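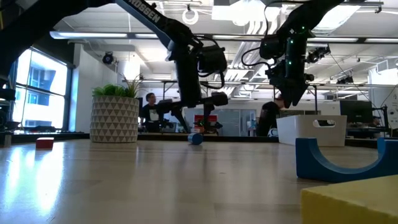

Two days in Beaulieu on a small budget

We took the early bus from Etlow and were in Beaulieu before the shops opened. The fare was 23 for the two of us, return, and the driver only took cash. There is a machine at the bus station but it was out of order both times we passed.

Our room was at Marlene Carrier's guest house, a short walk uphill from the market. Clean, plain, shared bathroom on the landing. Breakfast is extra and I would skip it — the bakery on the corner does coffee and a roll for less, and you can sit outside.

Wednesday was the open day at the old salt works, so we went there first. Entry was free and Gaétan Morin took our group round the drying sheds and the pump house. He spoke slowly and answered everything, including my wife's questions about wages. The tour is in French, with a printed sheet in English at the desk. Wear proper shoes, as the floor in the second shed is uneven. There are 332 steps to the lookout behind the works if you count the ones cut into the path, according to the sign. I stopped at the bench halfway.

Lunch near the works is poor value. We walked back down and ate at the market hall, where the soup came with bread and a refill. Nayeli Salazar, who was staying in the room next to ours, told us the stalls drop their prices in the last hour, and the fruit ones did.

The second morning it rained. We had meant to go on to Skosden by boat but the crossing was off until the afternoon, so we did the town museum and caught the bus home. In March the boat runs at weekends only.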